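4. Setting out the sorting trays

The Marnico guide tells you any shallow tray will do. I doubt it. Trays with square corners are a nuisance when you go after a small board with your fingertips, and a rounded corner costs no more.

4.1 Wipe the tray and let it dry.
4.2 Write the number range on the outer side wall in black marker.
4.3 Lay boards flat on the floor of the tray, parts facing up. Do not stack them.
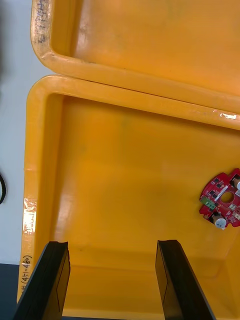
Cosmin Anghel disagrees with 4.2 and wants printed labels, on the grounds that marker rubs off by August. Maybe so. He has yet to show me a label that stays put on a curved wall – the Rulivport ones came with a promise and lasted 2 weeks.

Note: A range on the tray does not prove the boards inside belong to it. Check each one against the list.

CAUTION: Plain plastic can hold a static charge. Clendport calls its trays "safe for electronics" and gives no test result. Wear a grounded wrist strap anyway.

4.4 Leave filled trays uncovered for no more than 24 hours.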